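Jondport, Wednesday, December 5, 2018 – Tableware maker Premari will bring its Worku line of ceramic mugs to stores in February, the company said today.

The line has mugs in two sizes and several colors, including a matte brick red with an off-white glazed interior, plain white, and black. The red mug has a rounded body and a squared-off loop handle. The white one is larger and straighter in the side.

Premari lent 1,102 mugs to office kitchens and break rooms before settling on the final shapes. Most of the comments that came back were about handles.

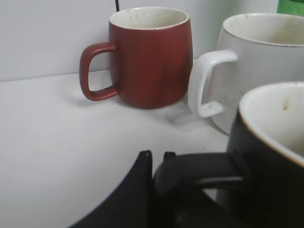 "People wanted room for their fingers, and they wanted a mug that stays put on a desk," said Ebise Gidey, head of design at Premari. "We changed the handle twice – the first one was too narrow."

Worku mugs will be sold singly and in boxes of 15. The first stores to carry them will be the Fulard kitchen shops, with orders from cafes and offices handled by the Premari sales desk in Jondport. Almost 1,000 boxes have been set aside for the opening month.

Store staff can request a sample set from the sales desk.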